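Sorting mat

A sorting mat is a flat sheet laid on a table or bench to mark out a working area for small goods, most often boxed parts, while they are checked, grouped or counted. Sorting mats are commonly used in pairs of different colours, one light and one dark, laid side by side with their long edges touching.

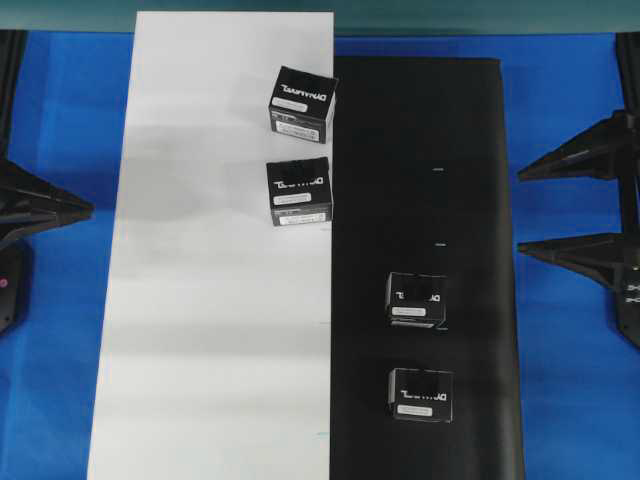
The term overlaps with bench mat, packing mat and layout mat. In workshop use, a bench mat is mainly there to protect the table, while a sorting mat is there to divide it. Many sheets do both jobs, and suppliers do not use the names consistently. In Australia the name "parts mat" is also common, though it can refer to the raised-edge tray mats used in engine repair, which are covered in a separate article.

Contents
1 Form and materials
2 Colour
3 Paired layout
4 Marks
5 Use with small cartons
6 Reading labels
7 Lighting and glare
8 Care
9 Trials
10 Commercial mats
11 See also
12 Notes

Form and materials

Most sorting mats are rectangular and longer than they are wide. The long side normally runs away from the person at the table, so that goods can be moved from the far end to the near end as work proceeds. A mat may be cut to the depth of the table or left longer and allowed to hang over the front edge. Overhang keeps the near corner from lifting under the forearm, but it also lets the mat be pulled out of line by clothing.

Common materials are rubber, vinyl, felt, silicone and coated cloth. Rubber and silicone grip the table well and lie flat under their own weight. Vinyl is cheaper and easier to wipe, but it keeps a curl if it has been stored rolled. Felt is quiet and does not scuff printed surfaces. It sheds fibres and is usually avoided where adhesive labels are handled. Coated cloth is light and folds small, at the cost of creases that can tip a narrow carton.

Thickness affects handling more than it affects protection. A thick mat presents a step at its edge, and cartons slid across the table will catch on it. Where goods have to pass from one mat to another, the two should be of equal thickness. A sheet 3 mm thick is a common choice for table work with cardboard cartons. Thinner sheets tend to ruck.

Colour

The colour of a mat is chosen against the goods. Black cartons are easily found on a white mat and poorly found on a black one, where the edges of the carton merge with the surface and only the printing stands out. The reverse applies to white cartons. A workplace that handles both will often keep both colours on the table and accept that some goods will be on the less suitable one.

White mats show dust, pen marks and rubbed ink, and need more frequent cleaning. They also show shadows, which can be mistaken for stains when viewed from a distance. Black mats hide marks but show pale lint and cardboard fibre. Mid-grey is sometimes proposed as a compromise. It gives moderate contrast with most packaging and strong contrast with very little of it.

The colour of the table underneath matters as well. A strong table colour such as blue or green makes the outline of the mats plain and makes it clear when an item has been put down outside the working area. On a white table a white mat loses its boundary, and an edging tape is generally added.

Paired layout

In the paired layout, two mats lie parallel and touch along one straight edge, called the seam. The seam serves as the dividing line between two states: unchecked and checked, incoming and outgoing, or complete and short. Which side carries which meaning is a local rule. Left for incoming and right for outgoing is usual among people who read from left to right, though left-handed staff often prefer the opposite arrangement.

The two mats do not need to be the same size. A narrower mat is often placed on the side where goods stay for less time. The far edges are sometimes set level against a strip of tape or a rail along the back of the table, and sometimes staggered. Staggering has no effect on the work as long as the seam is straight.

A recurring fault in the paired layout is the item left on or against the seam. A carton resting across both mats has no clear state and has to be checked again. A carton that touches the seam from one side is correctly placed under most local rules, but a slight knock will push it over the line. Written procedures therefore often ask for a clear gap on each side. Mechthild Reisinger's bench manual for the Ornesum stores sets the gap at 10 mm and treats any carton inside the gap as unchecked.[1]

Gaps also open in the seam itself when one mat creeps. Small flat items such as washers, seals and folded leaflets can slip through to the table. Double-sided tape along the seam prevents this and is replaced when the mats are cleaned.

Marks

Mats may be plain or marked. Full printed grids are borrowed from cutting mats and are useful for measuring, but they add visual clutter under small labels. Many users prefer a plain surface with a few short ticks to fix the position of the first item in a column. Ticks are applied with paint pen, chalk or narrow tape, in white on dark mats and in black on light ones.

Two ticks on one line are enough to define both a direction and a spacing. A third is added when the column is long. Ticks placed under the goods are covered in use, so some procedures move them to the edge of the mat, where they stay visible but are harder to line up with the centre of a carton.

Use with small cartons

Small cardboard cartons are well suited to mat work. They stand without support, stack squarely when undamaged and can be turned with one hand. Cartons close to a cube in shape present a particular difficulty: several faces look alike, and the carton can be set down on any of them. Printing on the top face is the usual guide to orientation. In a tidy layout every carton has its printing facing the same way, so that an odd one can be picked out at a glance.

It is common for cartons to be set with the printing facing the far side of the table, upside down to one person and upright to another who is checking from across it. Where only one person is present, the printing should face that person.

Rotation out of square has little effect on counting. It does affect packing, as cartons picked up at an angle tend to go into the outer box at an angle and bind against the side. Cartons are squared with the edge of the hand or a short ruler before being lifted in rows.

Cartons with glossy black printing scuff easily. They are lifted off rubber and silicone mats and may be slid on felt. Domingo Garrido has recommended that the last row be lifted from the far end, so that the sleeve does not pass over standing goods.[2]

Reading labels

Small cartons usually carry two kinds of marking. The maker's name and design are printed on the board and are the same on every carton in a range. The details that separate one item from another, such as the part number, quantity and batch, are on adhesive labels added later, often with a barcode. The label may be on the top, on one side, or on both.

A layout in which all the names can be read is therefore not always one in which the items can be told apart. For checking, the labelled side is turned towards the reader or the scanner. Rows are spaced far enough apart that the side labels of the back row are not hidden by the row in front. With low cartons and a seated reader, the gap needs to be no less than the height of the carton.

Where the same label appears on the top and the side, the two are compared at least once per batch. Mismatched labels are uncommon and are nearly always the result of relabelling.

Lighting and glare

Matte surfaces are preferred. A mat with a slight sheen is workable under diffuse light but will show a bright patch under a single lamp, and white printing on a black carton can disappear inside the patch. Light from two sides reduces the problem and softens the shadows that people and fittings throw across a white mat.

Overhead light is best for top labels and worst for side labels, which fall into shade. A low lamp at the front of the table corrects this.

Care

Rubber, vinyl and silicone mats are wiped with a damp cloth and mild soap. Solvents remove label adhesive but can dull vinyl and lift painted ticks. Adhesive left on the surface collects cardboard dust and should be cleared before it hardens. Mats are stored flat or rolled with the working side outwards, which reduces curl at the ends when they are laid again.

Mats used near electronic parts are often of the static-dissipative type and are connected to ground. Ordinary mats give no such protection, whatever their colour. Unopened cartons do not normally call for a grounded mat.

Trials

Published work on sorting mats is limited. Sneha Sisodia and Devendra Ahuja compared single-colour and paired layouts at the Solanki parts depot in December, using 1,461 cartons from mixed stock. Fewer cartons were returned for a second check under the paired layout, and time per carton was unchanged.[3] The authors noted that staff had been told the purpose of the trial and that this may have influenced the result.

Špela Radonjić has questioned whether colour is responsible for the difference. In her view a single mat with a taped centre line would perform as well, and the comparison should have included one.[4]

Commercial mats

Amolico sells a paired set in black and white, supplied with edging tape. The Curix mat is a single sheet with one colour on each face, so two sheets are needed for a paired layout, and either can be turned over as the goods change. Curix sheets are sold singly or in cartons of 200.

Off-cuts of flooring vinyl, desk pads and photographic backing sheets are widely used in place of purpose-made mats.

See also

Bench mat
Cutting mat
Kitting
Packing bench
Shadow board

Notes

1. Reisinger, M. Bench Manual for Small Stores. Ornesum, internal edition. Section on seams and clearances.
2. Garrido, D. "Handling printed board without scuffing". Workshop notes.
3. Sisodia, S. and Ahuja, D. "Paired mats in carton checking". Solanki depot report.
4. Radonjić, Š. Comment on Sisodia and Ahuja. Reply by the authors follows on the same page.

This page was last edited on March 8, 2025.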